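About Kubiak

Kubiak is a skills-assessment and interview-preparation company based in Vustthorpe. We write and mark practical work tests for employers, and we prepare applicants to sit them. The two sides of the business are kept apart. Staff who write tests for an employer do not coach anyone applying to that employer, and the files are held on separate systems.

What we do

An interview on its own is a poor measure of how someone will do a job. Our tests ask the applicant to carry out a short piece of the work itself under fixed conditions. A stores clerk books in a delivery with two errors in the paperwork. A scheduler rebuilds a rota after a late change. Each test has a written marking scheme, agreed with the employer before the first applicant is seen, and every script is marked by two people working separately. Where their marks differ by more than the permitted margin, a third marker decides.

We currently maintain 21 test families. Each is reviewed every May and withdrawn if the job it covers has changed too much for the tasks to be fair. Withdrawn tests are released to applicants as practice papers.

How we started

The company was set up by Gangadharan Marar, who had spent several years hiring for warehouse and office posts and kept his own record of how interview scores compared with later performance. The first product was a paper booklet, sold to local employers. The online version, Sokari, replaced it and is now used for all desk-based tests. Practical tests are still held in person at Vustthorpe.

Our systems

Sokari delivers the tests, times them and stores the answers. It runs in an ordinary web browser and needs no download. Movon is the marking tool. It hides the applicant's name, address and school from the marker until the final mark has been entered. Neither system ranks applicants automatically - the employer receives the marks and the markers' notes, and makes the decision. 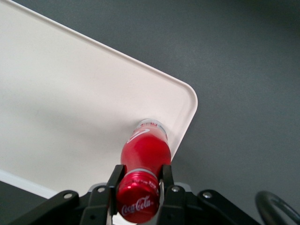

Results are sent to the employer within six working days of the test. Applicants receive their own marks at the same time, with a short note on each section. We do not charge applicants for this, and we do not sell or pass on their details. An applicant who thinks a mark is wrong may ask for a re-mark, and the second result stands even if it is lower.

Working with us

Employers can take a single test or a yearly licence. The yearly licence covers up to 1175 sittings across all families. Adjustments such as extra time, large print or a reader are arranged before the sitting and are not shown on the result sheet.

We take on new markers each spring. Marking experience is not required, but applicants must have worked in the field they wish to mark, and they sit one of our own tests first.

Page last updated Oct 26, 2023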